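Drostdale Robotics Help > Teleoperation and Demonstration Recording

Two-arm teleop in simulation: recorded demos replay with an offset on one arm

Posted by batotia_bench

I am collecting demonstrations for a two-arm handover task. The leader arms are a pair of small hand-moved units, and the follower arms exist only in the simulator for now. Both followers are mounted on the same side of the table. I record joint positions from the leaders, then replay the file to check it before it goes into the training set.

During live control both arms track well. On replay, the near arm ends up short of where it stopped during the demo. The far arm is fine. The error is small at the start and grows through the episode. A typical episode has 1384 steps on the far arm and 1275 on the near arm, and I have been padding the shorter one with its last value so the arrays match.

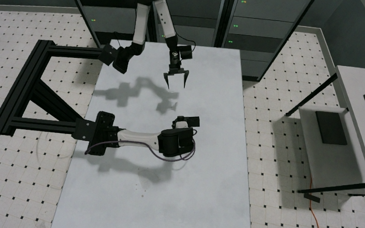

Things I have tried so far: re-zeroing both leaders, lowering the joint gains, and swapping the two leaders over. Swapping them did not move the problem. It stays with the near follower. The recorder is Prirna with default settings, and the replay script is the one from the Mahasneh package. Is this a calibration problem or a logging problem?

3 replies

Posted by servo_horn

Logging. The step counts should match and they don't. If both arms ran for the same length of time, the near arm lost 109 samples somewhere. When you replay at a fixed rate, every lost sample moves that arm ahead of the other one in time, and at the end it sits on the padded value. Its targets also jump wherever samples are missing, and with the gains lowered the arm may not catch up.

Do the following:

Log a timestamp with every sample, for each arm separately.
Resample both arms onto one clock after recording. Linear interpolation is good enough for joint positions.
Remove the padding.
Put the gains back to the values you used for live control before comparing anything.

Gripper commands should be held at the previous value during resampling. If you interpolate an open/close command you get half-closed states that the operator never gave, and the policy will learn them.

Also check whether you are saving leader positions or follower positions. For training you normally want the leader position as the action and the follower position as the observation. Save both. Plotting one against the other shows the tracking lag directly.

Posted by grid_offset

I had an offset like this and it was the base transform of one arm. Check that first, it takes 2 minutes.

Posted by kinem_notes

A wrong base transform would give the same offset in live control and in replay, and it would not grow, so I would leave that for later.

I agree with the first reply on timestamps. One addition: look at where the gaps fall. If they are spread evenly, the two arms are probably being read one after the other in a single loop, and the second read is sometimes skipped. Separate threads with a shared clock will fix it. If they are bunched together, look for something blocking the recorder, such as writing camera images to disk. In one of my files the first bad gap was at step 419, the point where the image buffer filled.

Files you already have can be used if the gaps are short and you still have the raw message times. Without the times I would record them again. For a handover the relative timing of the two arms is most of what the demonstration contains, and guessing it back in afterward gives you poor data.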